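4.2 Closures and the decision to repair

Most of the garments brought to the Trotetton repair sessions came in for one of three faults: a failed closure, an open seam or a worn patch at the elbow or knee. Closures were the largest group. Of the 133 items logged between March and July, more had a zipper fault than any other kind, and jackets and hooded tops made up most of these. Buttons and snaps were also common but took little time, and owners often said they could have done the work at home if they had kept the spare button.

Zipper faults were sorted at intake by the person on the desk, using the form developed by Cadwaladr for the earlier Voyle study. The form separates slider faults (worn, jammed or missing) from tooth faults (bent, broken or missing) and from tape faults, where the fabric strip has torn away from the garment. The distinction matters for cost. A slider can be changed in a few minutes without unpicking anything, while a torn tape or a run of missing teeth usually means a full replacement, with new stitching down both fronts and often through the lining as well. Moulded plastic zippers (Figure 3) were recorded separately from metal and coil types, as the three are not repaired in the same way. A coil that has split can often be closed again with a fresh slider. A moulded tooth that has snapped off can't be put back.
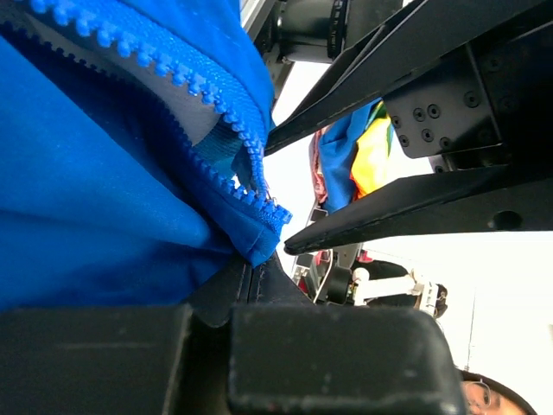
Figure 3. Blue garment with a chunky plastic zipper, partly open, and pale grey lining.

Why do owners give up on a jacket when only the zipper has failed? In our interviews the usual reason was the price of the work compared with the price of the jacket, followed by not knowing where to take it.

The price problem was sharpest for children's outerwear. Parents told us that a coat would be outgrown by the next winter and that a paid replacement zipper cost close to what they had spent on the coat second-hand. Several had kept using a coat with a broken zipper, held shut with a scarf or a safety pin, until the weather turned. Adults with work jackets took a different view. They expected the garment to last for years and were willing to pay, but they couldn't be without it for long - a turnaround of more than 6 days was enough to put most of them off.

Knowing where to go was a separate matter. Trotetton has had no alterations shop on the main street since the last one closed, and the nearest is in Kevenano, a 4 hour return trip by bus. Owners who had lived in the town longest tended to name a relative or neighbour who used to do this sort of work. Newer residents could seldom name anyone.

We also asked whether owners had looked for a spare slider themselves. Few had. Those who tried found that sliders are sold by gauge and type, and that the number stamped on the back is often too worn to read. One participant ordered the wrong size twice before coming to a session. Wei (in the Wuker survey) reports the same difficulty and suggests a printed gauge card, which we trialled in the final month and discuss in Section 5.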